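Kenddale Fishkeepers: July meeting

Present: Solveig Isaksson (chair), Kha Trịnh, Hạnh Kim, Khải Đàm, Jozefína Slanina (notes)

Start: 7 pm. Last minutes agreed with one spelling fixed (it's Corydoras, sorry all).

Show tank
Kha reports the 100 litre planted tank is looking superb! The Java fern has taken off and the cherry shrimp are breeding. Nitrate has come down nicely following the bigger water changes. Hạnh would like more floating plants on the left side. Agreed, and Khải has plenty spare.

Autumn fish swap
Solveig has booked the hall at Brurnia and we are thrilled with it, far more sockets than the old place. 41 tables taken so far, room for up to 59. Sellers must bag fish on the morning and label each bag with species and tap water hardness. No fin-nippers in mixed bags, please.
Action: Khải to bring the spare air pumps and test them first.
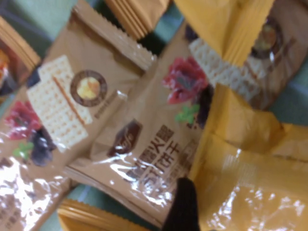
Reading time: 1 min

Refreshments
Crackers and tea as usual. Hạnh to buy milk.

Any other business
Jozefína's killifish eggs have hatched, hooray! Fry available to members once they are taking brine shrimp. Kha asked who still has the club's microscope. Solveig to ring round.

Next meeting: same room, same time. Khải is giving his talk on blackwater tanks.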